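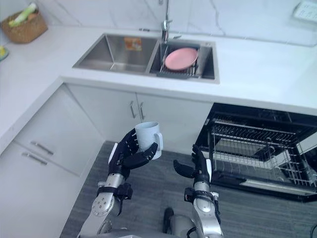
12 de fevereiro

Caderno da oficina, esmaltes. Escrevo isto ainda com as mãos a cheirar a vinagre, por isso desculpem as manchas na margem.

Abri o forno de manhã e a fornada do branco Morine saiu melhor do que eu esperava (e eu esperava pouco, confesso, depois do desastre da anterior). As canecas da prateleira de cima estão lisas, sem picadinhos, e o branco ficou cheio, quase leitoso. As de baixo é que continuam com aquele ar um bocado seco junto à asa. Acho que o problema está na temperatura cá em baixo, o cone da prateleira inferior mal dobrou, e o de cima estava deitado como um gato ao sol. Temos portanto diferença entre as duas zonas, e grande! Já desconfiava desde que mudámos os pilares de sítio.

Receita, para não me perder outra vez: a base foi a mesma do outono, 2000 gramas a seco, peneirada duas vezes, e juntei-lhe 49 gramas de bentonite porque o balde andava a assentar e a virar pedra no fundo. Resultou, o balde mantém-se em suspensão de um dia para o outro. Só que agora seca mais devagar em cima da chacota e fica mole ao toque, quem pegar nas peças cedo demais deixa lá a dedada. Eu deixei três, e duas delas nota-se bem depois de cozidas.

O teste do vinagre: meia rodela de limão numa, vinagre branco noutra, uma noite inteira, tapadas com película. O branco Morine não mexeu nada, nem cor nem brilho. O azul Cikeck é que me preocupa -- ficou uma meia-lua mais clara no sítio do limão, vê-se contra a janela e sente-se com a unha. Para jarras, tudo bem. Para canecas e pratos fica fora até eu perceber o que se passa, por favor não o usem por dentro de nada que leve comida, mesmo que o balde esteja ali à mão e seja lindíssimo (é lindíssimo, eu sei).

Fiz também o choque térmico, congelador e depois água a ferver no lava-loiça. Na barbotina da Oravec nem um estalido. Na pasta velha, a que veio dos sacos rasgados, ouvi o tim-tim do craquelé ainda antes de acabar de deitar a água. Passei tinta da china por cima e lá estava a rede toda, fininha, do bordo até meio da parede. É a diferença de dilatação, não há milagre. Ou acabo os sacos em vasos, ou experimento acrescentar sílica ao esmalte, 3 por cento para começar e subir a partir daí. Inclino-me para os vasos, que me dão menos trabalho.

Asas. Andei a medir a retracção e as asas puxadas estão a encolher mais do que o corpo, o que explica as fissuras no ponto de baixo. Uma régua de barro de 116 milímetros saiu da chacota bem mais curta do que a do mesmo lote que ficou embrulhada em plástico dois dias. Ou seja, estou a colar asas húmidas demais em corpos já duros. Já sabia isto na teoria e faço o mesmo erro todos os invernos, quando a oficina está fria e perco a paciência de esperar. Amanhã experimento colar mais cedo, cobrir tudo com um saco e só destapar ao fim do dia seguinte.

A encomenda do café Grirnport é para entregar em março e querem a caneca mais baixa, para caber debaixo da máquina deles. Baixei o molde de papel e o bordo ficou melhor assim, mais arredondado, bebe-se bem. O fundo é que está pesado. Tenho de tornear mais, e com coragem, que eu paro sempre antes do tempo com medo de furar.

Outra coisa: a caixa dos cones está quase vazia e alguém misturou os de 6 com os de 5. Separei os que ainda se liam. Os outros deitei fora, mais vale isso do que uma fornada inteira lida ao contrário.

Por fazer:
Subir a prateleira de baixo com os pilares compridos e repetir com cones nos dois níveis.
Refazer as placas do Cikeck com menos fundente, pelo menos duas versões.
Pesar as canecas do Grirnport antes e depois de tornear.
Encomendar cones e película. E comprar limões, que os da cozinha já marcharam todos.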